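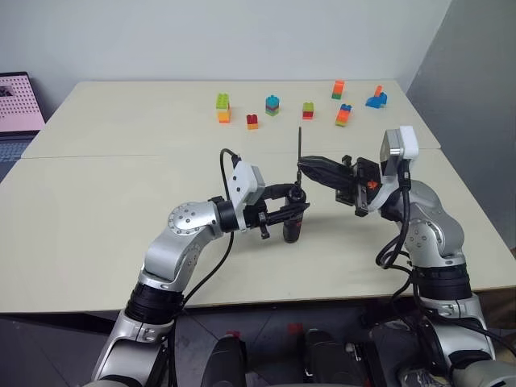 Two arms, a beige tabletop, toy bricks behind.

The Salt Ledger, Fustach edition, paperback, 2 volumes in slipcase. Published by Redora. Back in stock Jan 9, 2024, after selling out in November.

Long family novel, set in the river port of Buzatu. Three generations of customs clerks, one missing cargo, a great many letters. First time the whole thing has been in English, the old hardcover dropped the middle part. This one has it all. Same text as the hardcover otherwise, new notes at the back of each volume. Map is folded into vol. 1, please check it's there before you throw out the wrapping.

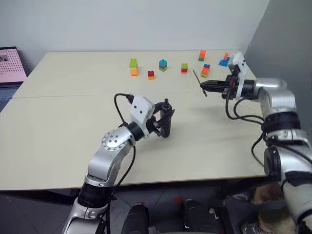 Took me two tries to get past the wedding chapters, one buyer wrote, then I read the rest in a week and went back for the letters. Wish the family tree wasn't buried in the notes.

Fair point on the tree. Redora say they'll move it up front next printing. No date for that yet.

Print run 1,985 sets. Nearly 82 left at Makex as of this morning, not all counted. Paper is cream, type on the small side, sewn binding so it opens flat. Slipcase is plain board, scuffs easy. We wont exchange for light scuffs on the case, only for damage to the books themselfs. 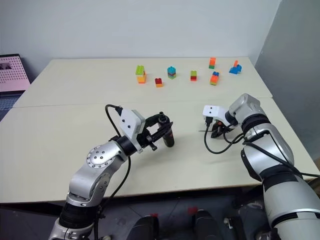
Another reader asked whether the volumes could be bought seperately, having lost the first one on a train, and thought it a bit much to pay for both again.

Sets only for now, sorry. Try the secondhand shelf. Ebook is not ours, ask Redora.

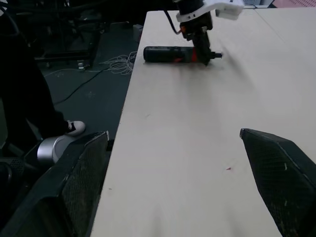 Vol. 2, p. 192

Known misprint on this page: the second letter is headed with the wrong year. Correction slip should be tucked inside the back cover. No slip? Email us your order number and we'll mail one out, no charge.

Makex Books | Contact | Shipping & returns | © Makex | Back to top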